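Ticket: Door-closing policy, label drift between head and chest views
Project: Prarkholm (bimanual appliance tasks)
Opened by: Khurram Sethi
Date: 2026-01-16
Status: Open, narrowed down

Problem

We train one policy for "close the microwave door" from demonstrations, and a small phase classifier runs beside it to say which part of the task we are in (approach, contact, push, latched, retreat). On the head view the classifier is lovely. On the chest view it flips between "latched" and "approach" near the end of an episode, and the policy then starts reaching for a door that is already shut.

Setup: 900 episodes, of which 100 are held out. Labels come from the Marciniak script, training runs on the Pistside machine.

Log

1) Checked the held-out set by hand for label mistakes at the start of episodes. All fine. The open door is such a strong cue from the head that the first phase is hardly ever missed, even with a hand close to the door.

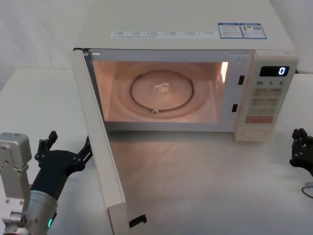 2) Retrained with the gripper state removed from the classifier input. I half expected this to fall apart and it didn't! Approach and contact came out the same as before, so the classifier really is reading the door and is not leaning on finger joint values. Very pleased with that.

3) Looked at whether the two "approach" sub-phases (arm moving, arm holding) should be merged. In single head stills they are close to identical, so any difference has to come from the frames before and after. Merged them. Training is calmer and we lose nothing the policy needs. 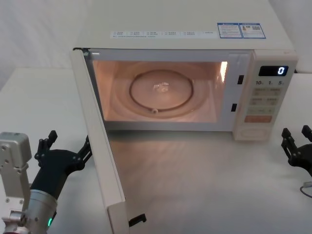 Head view, door open, left hand short of the door. Labelled "approach".

4) Ran the merged labels through Zelleo for playback. Head view: no flips in the last 80 frames of any held-out episode. Chest view: flips still there, in over 20 episodes. So merging helped the policy but did not touch the original fault.

5) Found something good. The script crops the chest view to a centre square before resizing - a leftover from an older task - and the head view goes in uncropped. 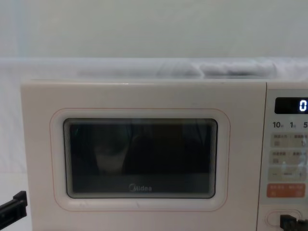 The crop is my main suspect now. It throws away both sides of the chest view, and the sides are where the arms come in. With the door shut and both grippers out at the left and right of the oven, the full view gives the classifier plenty to go on, but the square keeps little more than the dark window and some of the panel. I also wondered about using the display as a cue, but it reads 0 with the door open in the head stills and 0 here with it shut, so it can't separate the phases.

6) Short test with the crop switched off and nothing else changed. Flips dropped on the first few episodes I replayed. Too early to call it fixed, but I'm really excited about this one, it is such a small change.

To do

- Full retrain, crop off, same split.
- Add a check to the script that prints the input size for each view.
- Keep the merged label in the next release of the set, and note it in the change log.
- Leave this ticket open until the held-out run is back.

Khurram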